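Faltell packing bench: two-arm cell inspection checklist, with comments for the equipment budget
Date: 14 December 2020
Cell: Peltent bench cell, two arms
Filled in before the purchase request for the second cell

Items are marked OK, WATCH or FIX. Comments are for whoever draws up the order, so some of them go past the inspection itself.

Section A. Bench and enclosure

A1. Back wall and side walls in place, no gaps at the corners. OK.

A2. Work surface clean and flat. WATCH. The white top shows every speck and scratch, which helps when looking for dropped parts but means it needs wiping more often than the schedule says. Put a replacement top on the order for each cell. Akl quoted them separately from the frame, so check that line before signing.

A3. Front rail and panel fasteners tight. OK. Same hardware should be ordered for cell two so we only stock one size.

Section B. Grippers

B1. Fingers open and close fully, no rubbing. OK.

B2. Finger tips free of chips and sharp edges. OK. A chipped tip will scratch a clear plastic lid, and a scratched lid is scrap for us.

B3. Approach to small square palettes. WATCH. These are the hardest stock item on the bench. The lid is shiny and the case sits low.

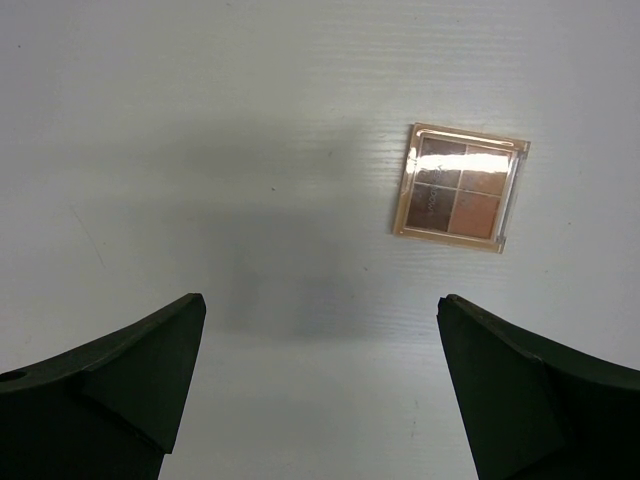
The closing force limit should be set per item and written on the job sheet. At present there is one limit for everything, and it was chosen with brushes in mind. Grivach sells softer finger pads that fit over the existing fingers. Budget 4 sets, with two of them held as spares.

B4. Spare fingers on the shelf. FIX. None on the shelf at inspection. Lead time is 17 working days, so order now and do not wait for the main request.

Section C. Parts on the bench

C1. Only items on the job sheet are on the work surface. OK.

C2. Brushes do not overlap each other at the start of a run. OK. Thin handles roll, so a shallow tray has been suggested. Price it before the next review. It would have to sit low enough for the wrist cameras to see over the lip.

C3. Glare on clear lids. WATCH. Overhead light reflects off the palette cases and can wash out the colors underneath. A diffuser panel is cheaper than a new camera and should be tried first. Leave the camera upgrade out of this year's request. 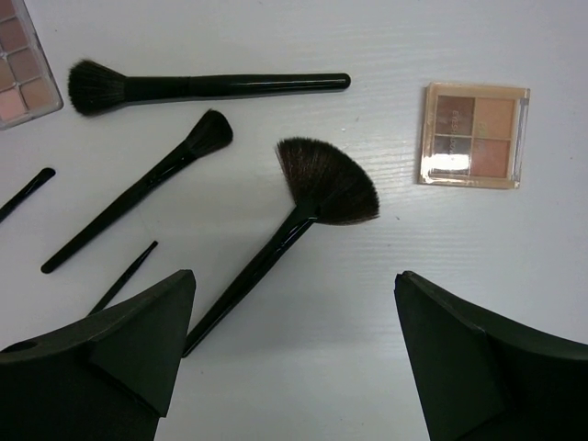
Section D. Arms, mounts and cables

D1. Base plates seated, bolts marked with paint pen. OK.

D2. Joint housings free of cracks. OK.

D3. Cable routing. FIX. Too much slack in the runs along the arms. A loop that hangs over the front edge can be caught by a sleeve or a cart handle. Add clips and shorten the drop. Clips and sleeving come out of the maintenance line and do not need approval.

D4. Emergency stop tested from the operator side. OK. Test it again after any cable work.

D5. Arms clear each other at full reach over the table. WATCH. Fine at the current speed. Recheck if anyone raises it.

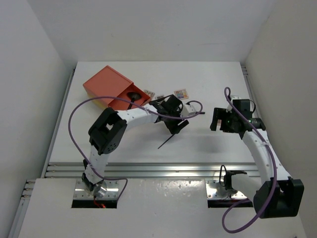 Boxes with drawers need extra clearance when both arms are working, and the job sheet should say which arm goes in first. If cell two is going to handle boxed sets, ask Akl for the deeper table. It adds to the floor space, so measure the bay before asking.

Section E. Budget notes

E1. Ceiling for small parts in this request is $3,000. That has to cover finger pads, spare fingers, the diffuser and replacement tops for 2 cells.

E2. Do not buy a third arm as a spare. A spare wrist and gripper would cover the parts that wear.

E3. Service contract with Grivach is up for renewal. Get the price for both cells on one contract.

E4. Open FIX items: B4, D3. Both to be closed before the cell two order is placed.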